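Pritico is a sans-serif typeface family drawn for signs and printed forms. It was designed by Wubit Moges and released by the type foundry Ornbridge on February 5, 2020. The family covers the Latin and Ethiopic scripts.

History

Moges began the project as a set of lettering for the Lundau public library, which wanted one style for its shelf labels, notices and membership cards. The early drawings, known by the working name Fikre, had capitals only. Lowercase letters were added after the library asked for text that could be read at small sizes. Wubit Asfaw joined the project to draw the Ethiopic characters and later revised the spacing of the whole family.
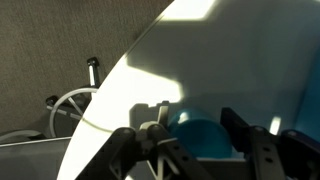

Sunlight and shadow on a curved white surface.

Design

The letters have open shapes and low contrast between thick and thin strokes. Curves in the lowercase a, e and s end in flat horizontal cuts. The numeral 1 has a foot, which separates it from the capital I and the lowercase l. Each weight contains 506 Latin characters, including accented letters, fractions and arrows. The Ethiopic characters are slightly heavier than the Latin ones, so that the two scripts appear equal in tone when set on the same line.
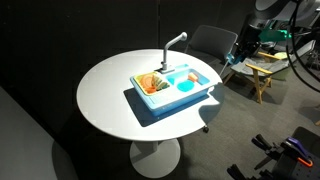 The first release had four weights, from Light to Bold. An update the following May added italics for the Latin script and corrected 98 kerning pairs, most of them involving the capitals T, V and Y. A condensed width was planned at the same time but has not been issued.

Use

The Lundau library adopted the typeface for all printed material and replaced its older shelf labels in stages. Ornbridge sells the family under desktop and web licenses. The Regular weight is free for classroom use.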